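Ticket 764
Product: Girkby countertop sealer
Site: Stelness kitchen, Flistgate
Status: open, waiting on customer

Customer reports dull rings on a brown marble-pattern counter after the second coat. The rings do not wipe off with water or dish soap.

Checked so far:
Batch 43, not expired.
Coats went on 2 hours apart. The label asks for overnight.
Old wax was not stripped before the first coat.

Tried a white pad with mineral spirits on a small patch by the sink. Haze lifted, shine came back in part – edges still cloudy. A 300 grit pad was suggested by the Bilgin store. Told customer to hold off on that until the wax is gone.

Next step: strip the full counter, leave overnight, one thin coat. Customer will write back in March.

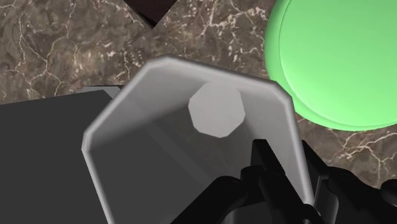

How long should the counter be left before the second coat goes on?
Overnight, and longer if the first coat still feels tacky.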